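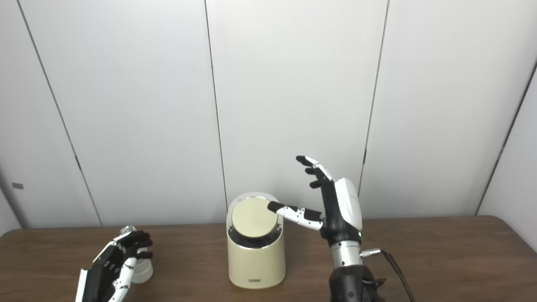

Yeshi Kahsay wrote that the purchase question should be settled on the service terms before anyone discussed dexterity, and I am opening this thread on that basis. The Dulix two-hand package has been under evaluation at our Umholm site, and members have asked for a place to compare findings. Please keep replies to the product, the support plan and the trial procedure.

**Re: Dulix two-hand package, evaluation thread**

**umholm_facilities** wrote:

For reference, the offer as we received it consists of two five-digit hands, the arm interface, the control software and a support plan of 900 per month. The plan includes remote assistance and replacement of fingertip pads. It does not include replacement of wrist cables. We have asked Dulix to amend this point and have not yet received a written answer.

The trial covers light countertop tasks. One hand steadies a clear cup while the other operates a lidded container with the thumb. The container task was run 100 times under the standard procedure, and 62 runs were accepted without operator intervention. The remainder are being sorted by cause.

---

**kahsay_y** wrote:

Thank you for posting the figures. My position has not changed. A monthly plan that leaves out the wrist cable leaves out the part most exposed to wear in this layout. The cable leaves the wrist connector and curves away to the side of the arm, and every change in wrist angle moves it. I would not recommend signing until it is covered.

I would also ask that the acceptance rule be attached to any report. A figure of 62 means little to a reader who does not know what was accepted.

---

**isano_lab** wrote:

We completed a similar review of the Ortuño hands last October and reached a different view on cables. Ours were treated as stock items and kept on the shelf. The cost was small next to the hours lost waiting for a technician. I would give more weight to response time, and I would ask Dulix to state it in the contract.

On dexterity, I consider the thumb press a reasonable choice of test. Holding the other fingers up and clear of the lid is harder to program than it looks, and on the Ortuño hands we had repeated trouble with the index finger touching first. Does the Dulix software allow the fingers to be parked independently, or is there a fixed list of poses?

---

**umholm_facilities** wrote:

There is a fixed list of 6 poses in the basic license. Independent finger control is available in the extended license, which we used for the trial. The difference in price was quoted separately and I am not free to post it.

The acceptance rule is as follows:

- The thumb makes first contact with the lid.
- The container remains upright and within its marked tolerance.
- The cup is not released by the other hand during the press.
- The operator does not touch the stop control.

---

**kahsay_y** wrote:

Then the figures describe the extended license and should be labeled that way. A department that buys the basic license on the strength of this thread would be buying something we have not tested.

---

**isano_lab** wrote:

Agreed on the labeling. I do not agree that the purchase should wait for the cable clause. If the extended license performs as described, a one-year term with spare cables purchased up front is an acceptable risk for a site of this size.

---

**benchtop_procurement** wrote:

Two requests from the purchasing side. Please confirm whether the support plan can be transferred if the hands are moved to another building. Please also confirm who holds the run logs at the end of the trial, as the draft agreement is silent on both points.

---

**umholm_facilities** wrote:

The run logs remain with us. I have put the transfer question to Dulix together with the cable clause and the response time. The trial title has been changed to "extended license" in the shared folder. Replies from Dulix will be posted in this thread when they are received.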